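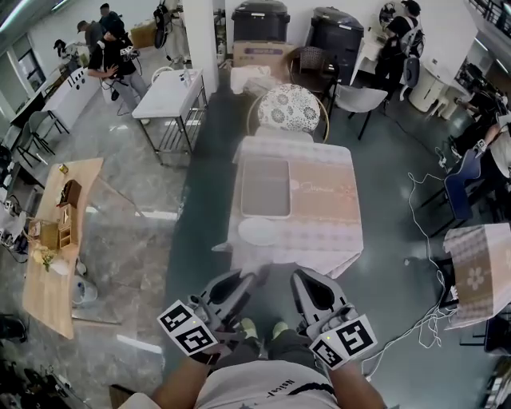
September 17, 2021

Partners-and-spouses archive, Grenis fan magazines. Carried on from the July batch.

Finished keying the captions for the Birnov box. The total is now 2,945 clippings, of which 438 name a husband or wife of the film star in question. Mei thinks that is low. I went back over two folders and found several where the spouse is only "and companion", so I have given those their own code (C4) and left the main count alone.

Halilović interview: the stage actress Ní Mhurchú's husband is given as a dentist in one magazine and a timber merchant in another, same year. Tihomir has the wedding notice somewhere. Left both in with a query mark until he finds it.

Scanner settings — 400 dpi gives a moiré on the cheap colour pages. 600 with descreen on is better but slow. Use 600 for covers only.

Walter asked whether we count engagements that were called off. Yes, if the magazine printed the couple together. Code E, with the issue number.

The Skemside index still has duplicates, mostly maiden names entered as separate people. Harriet has the merged list, 1,811 names. Don't edit the old one.

To do: relabel folders 12 to 15, ask Ignacio for the missing summer issues, back up the spreadsheet.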